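Search recipes, stores, news
Search
Menu

Flinmont Puts "No-Soak" Bean Claims to the Test, and Most of Them Fall Short 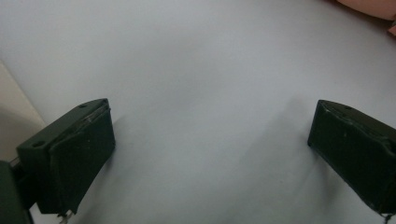

KORKUVVILLE, 17 June 2024 – Flinmont, the dried bean and grain company, today released the results of a kitchen trial of dried beans sold with the promise that they need no soaking. The company went in doubtful and came out more so. Of 220 pots cooked from bags with a no-soak promise on the front, most were still firm in the middle when the time printed on the back ran out.

The trial was run over the winter by Flinmont's test kitchen with help from Jodava, a cooking school across the river. Cooks used plain stovetop pots, tap water and the directions on each bag. They cooked black beans, pintos, chickpeas and large white beans, tasting five beans from every pot at the printed time and again every 15 minutes until all five were soft.

Black beans did best. Many pots were ready on time or close to it. Chickpeas did worst, and a few needed more than twice the printed time. White beans cooked unevenly, with split skins on some and chalky centers on others in the same spoonful.

"I have read 'ready in 45 minutes' on more bags than I can remember, and I have eaten a lot of hard beans at 8 o'clock at night," said Feng-yi Yang, who heads the Flinmont test kitchen. "Soaking takes two minutes of work. You put beans in water and go to bed. I have never understood what problem the label is solving."

Flinmont also looked at whether shoppers believe the labels. It asked 3,841 people on its mailing list how they cook dried beans, and 1,087 wrote back. A good share of those had bought a no-soak bag at least once. Fewer said they would do it again. The company notes that people on a bean company's mailing list already like beans, and that the answers should not be read as a picture of the whole country.

The trial did not spare the company's own shelf. Flinmont sold a quick-cook chickpea for two years, and its pots were among the slow ones. The product has been dropped, and remaining bags will carry a sticker with a longer cooking time.

Salt was tested too. Cooks have long been told that salting the water early keeps beans tough. The kitchen found no sign of that. Beans soaked overnight in salted water had softer skins and tasted better than those salted at the end. Baking soda did shorten the cooking, but tasters complained of a soapy flavor once the amount went past a small pinch.

Alvar Lindholm, who teaches the vegetable course at Jodava, was less sure than his partners that a label change will help. "Old beans are the real trouble," he said. "A bag that has sat in a warehouse for three years will be hard whatever you print on it. Put the harvest date on the front and I'll be impressed."

Flinmont says it is looking at harvest dates but is not ready to promise them. It buys through several brokers, and not all of them can say when a lot was picked.

A free booklet with the full cooking times and six plain recipes, including a white bean and sage soup and a cold chickpea salad with lemon, will be mailed in August to the first 1,000 households that ask. Requests can be made at the Yadav Street store in Korkuvville or by letter to the test kitchen.

About Flinmont
Flinmont packs dried beans, lentils, barley and oats in Korkuvville.

Comments (4)

beanpotbev: My mother never soaked a black bean in her life and hers were fine. Chickpeas are another story.

Tomas R.: So a company that sells regular beans finds that regular beans are better. OK.

gretas_kitchen: Did they try a pressure cooker? That's the only way I make them now.

Tomas R.: @gretas_kitchen says stovetop only, third sentence or so

Related items
Flinmont Drops Sugar From Its Baked Bean Kit
Barley Prices and What They Mean for Soup
Jodava Adds Evening Vegetable Course
Does Lentil Color Matter?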